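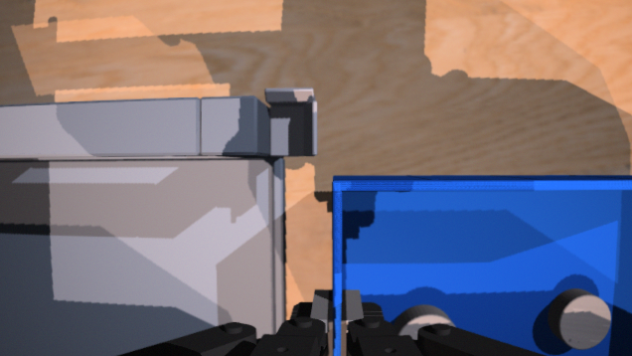
Two boxes on a wooden tabletop, in a simulated view. Illustration: Hotbridge

Hotbridge University has climbed 30 places in the Stovau table of world universities, a result it announced on Wednesday with a banner, a cake and an email to all staff marked "urgent".

The university now sits at joint 200th, a position it shares with four others and described in its statement as "firmly inside the top 200". Last year's statement, issued after a fall of 11 places, said that league tables were a crude measure and that Hotbridge took little notice of them. It has since been moved to a different part of the website.

"We are delighted, and we have always had great respect for Stovau's methods," said Ruoxi Qian, the deputy vice-chancellor for standing and reach, a post created in April.

Stovau scores universities on teaching, research, staff numbers and what it calls "esteem", which is worked out by asking academics which other places they have heard of. Hotbridge did best on esteem. It did least well on teaching, where it slipped slightly, and on library opening hours, where it came 1606th.

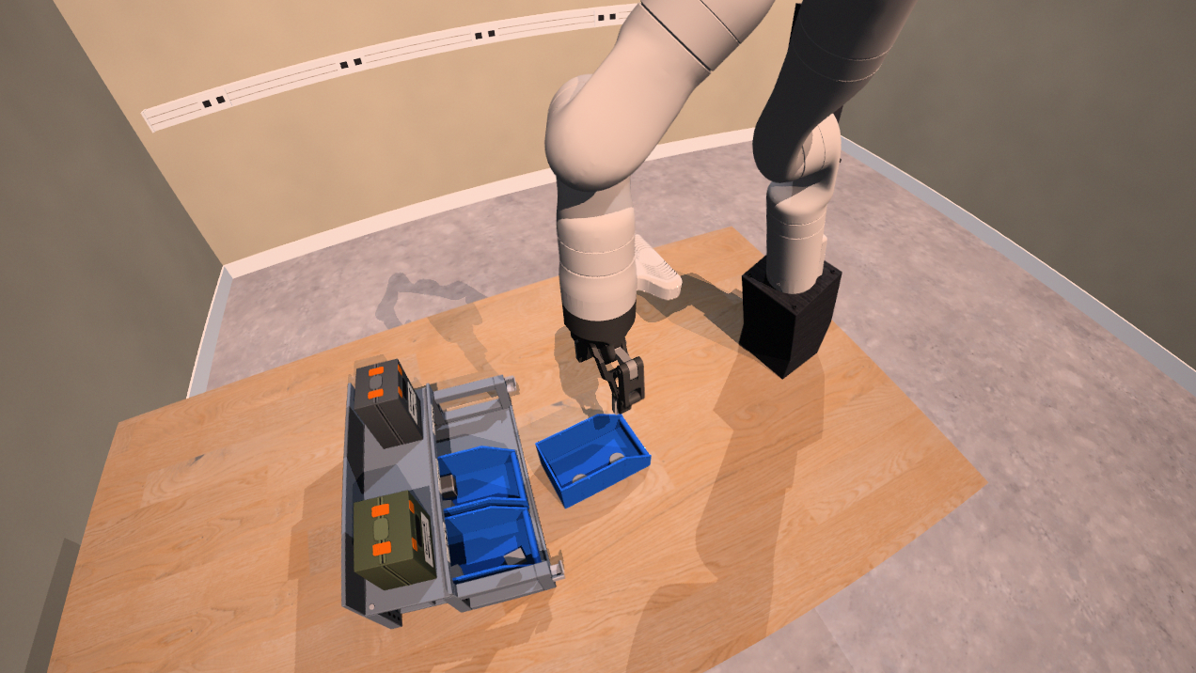

Zhiqiang Feng, who teaches statistics at Hotbridge and was not asked to help with the statement, said much of the rise could be put down to a change in the way Stovau counts part-time staff. "We moved up 30 places without getting out of the chair," he said. "I'd be careful about the cake."

Students were pleased, up to a point. Meifang Ren, president of the students' union, said she welcomed the news and hoped some of the glory might reach the heating in Kong Hall, where second-years have been sitting exams in their coats.

The university has set itself the target of reaching the top 50 within ten years. Asked how it would get there, a spokesman said a working group would first decide what the target meant.

The library closes at five.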